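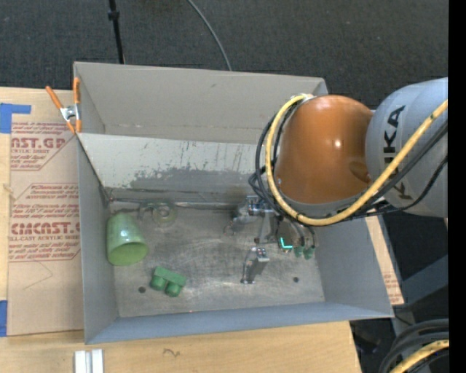

2023-12-31

Bin and small objects, end of year check

Started with the gray bin. Far wall is the worst part. Dark smudges and scratches all over it, plus the wide darker stain across the lower half. The floor has lighter scuffs and the faint circular wear mark. No cleaning yet, I want to settle the method first and not end up with one wall shiny and the rest dull.

Tried three things on the scrap panel from the old Runau bin, which is the same gray as far as I can tell:

Dish soap and warm water, soft cloth. Takes off fingerprints and the loose gray dust. Did nothing to the scratches, as expected. A dark streak got lighter but stayed.

Nisell cleaner, sprayed on, left for 5 minutes, wiped. Better on the streak. Left a slightly tacky surface until I rinsed it twice. If we use it, it has to be rinsed properly, corners included.

Melamine sponge, light pressure. Removes nearly everything and also removes the finish. The patch I rubbed is now a different gray from the rest of the panel and catches the light at an angle. Do not use this on the bin, even on the stain. Menaka asked me to write that down in large letters, so: NO MELAMINE SPONGE.

Plan is soap first, then Nisell on the stain only, then rinse. If the stain stays after that it stays. I don't think it is dirt all the way through anyway, could be something that soaked in or got rubbed in. We'll know more after the soap.

Holes in the floor

Two small dark holes in the floor, one toward the left near where the green block was lying, the other over on the lower right. I had them down as mounting holes for a divider we don't have. Mieke Jacobs thinks they are for drainage. The Dirkano sheet that came with the bins shows the outside dimensions and the wall angle and says nothing about the floor. Leaving them open for now. When rinsing, put a tray under the bin. Tape over the holes from below would also work but the glue is a pain to get off later.

Green objects

The green group is the cup, the ring and the block. Notes on each.

Cup: light green plastic. Ends up on its side most of the time and then rolls when anything touches the bin. No cracks that I could feel along the rim. There is a small sticky spot on the base from an old label. Wash with soap, no Nisell on anything that used to be tableware.

Ring: translucent, greenish, very hard to see against the gray floor. I looked straight at the bin and missed it, and I knew it was in there. Menaka wants it kept in the group for exactly that reason. My complaint is a different one, it keeps going missing at cleanup. Someone tips the bin out, picks up the cup and the block, and the ring stays behind or goes out with the paper scraps. The storage sheet calls it "roll, clear", the shelf label calls it "ring, green". Changed both to "ring, clear green". New rule is to run a hand over the floor of the bin before it gets put away.

Block: green toy brick, two round studs. Studs are in good shape. One corner is a bit chewed, probably from being dropped on the concrete. Not replacing it for that. There is a spare in the same green in the Ghasemi box, second shelf.

Storage

The shelf boxes are sorted by color at the moment and I would like to go back to sorting by type. Color sounded sensible when we set it up, but then the clear things had no home and got spread over green, blue and white depending on who was holding them. Proposal: cups together, blocks together, rings and rolls together, everything see-through in its own shallow tray with a black liner so it shows up. Mieke is fine with this. Menaka Mollah would rather keep color and just add the see-through tray. Either one fixes the ring problem. Decide in January.

The object list is now at 842 lines, and plenty of those are duplicates under two names, same as the ring. I merged the ones I was sure of and put a question mark next to the others. Please don't delete the question mark lines, just write what you know in the notes column.

Supplies

Cloths are low. Ordered a pack of 200 of the lint-free ones, the cheap blue ones shed and the fluff sticks to the sloped walls. Nisell bottle is half full, enough for the one bin but not for the whole set. Label tape is fine. Black liner for the tray can be cut from the roll under the bench, no need to buy any.

Asked Dirkano about a replacement bin as well. They can do it but want a minimum order of over 3,000 for the set, and they don't sell singles anymore. Not worth it for a stain. The walls are still straight, and scratches don't bother anyone.

To do

- soap wash, all four walls and floor, tray underneath
- Nisell on the far wall stain, rinse twice
- take the old label glue off the cup (try cooking oil before anything stronger)
- black liner for the see-through tray
- go through the question mark lines with Menaka
- throw out the Runau scrap panel once Mieke has seen the sponge patch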